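Clearances on a crowded counter: the toaster corner

Saturday was spent on the corner of the kitchen I have been avoiding since February. The shelf above the sink took an afternoon. The drawers took two. The corner with the toaster and the toaster oven took most of a day, and I am still not satisfied with the left side of it. 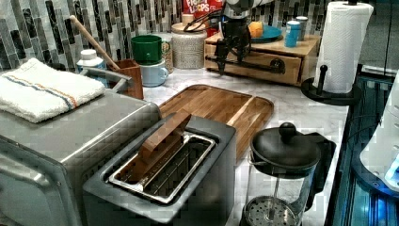
The constraint is depth. The counter is marble and runs straight back to a tiled wall, and the two appliances are the only objects on it that produce heat. Everything else is there by habit. My first rule for the corner was that nothing stays within 8 inches of the toaster slot while it is running, measured horizontally in every direction. My second rule was that the area above the slot stays clear all the time, running or not.

The toaster is a Skamero with one long slot, bought secondhand. A long slot takes two ordinary slices end to end or one slice cut lengthwise from a country loaf, and the second use is the reason I own it. The top is brushed steel with a shiny rim around the opening. Brushed steel hides fingerprints and the rim does not. I wipe the rim with a barely damp cloth, then a dry one, with the plug out. Crumbs go out through the bottom every second week.

The wooden bread slice comes from a set of toy breakfast food. It is reddish-brown and flat, and it stands up in the slot well enough to show the fit of a thick slice. I used it as a gauge while working out how far the toaster should sit from the tray behind it. Bread that leans back in the slot needs more room than bread that stands straight, and I had been setting the distance for the straight case. The toy goes back in its box before the toaster is plugged in. Wood does not belong in a toaster at any setting.

The tray is a Brundholm, medium-brown wood in joined strips, with a low rim and rounded corners. It used to hold jam, butter, a honey jar and whatever mail had come in. I now keep it empty and load it only when breakfast is going to the table. An empty tray is still a large object, and I considered storing it upright beside the fridge. I tried this for 6 days. Each time I wanted it I had to move the broom, so it went back on the counter. When the toaster is in use, the tray slides to the right, where the marble is open.

Marble needs some attention here. Butter leaves a dull spot if it sits, and lemon etches the surface in minutes. I use a neutral cleaner from Lodhi, diluted in a 500 ml spray bottle, and never anything with vinegar in it. The slab was last sealed before I moved in, as far as I can determine. The water test (a few drops, wait, look for a dark patch) says it can go a while longer.

The left side is the unresolved part. The toaster oven has a flat top, and a flat top attracts things. The white towel with the blue and orange stripes has ended up folded there every day for as long as I have had the oven. It is a convenient height for drying hands. It is also a piece of cotton lying on a heating appliance, so the current procedure is that the towel comes off before the oven goes on. A procedure that depends on memory is a weak one – I have a hook on order from Sirkier that will go on the side of the cabinet.

The square wooden utensil holder is back there too, with one long spoon in it. The spoon is too tall for every drawer in the house. The gray metal tray next to it belongs in the low cupboard with the baking sheets, and will move when I have cleared a slot for it. The small white bottle behind the towel goes under the sink.

Cord routing is next. The toaster cord is 36 inches long and the outlet is on the wrong side, so it currently passes behind the serving tray and gets dragged along whenever the tray moves. I want it against the wall with two adhesive clips. The adhesive has to hold on glazed tile and come off without residue, and I have not yet found one I trust to do both.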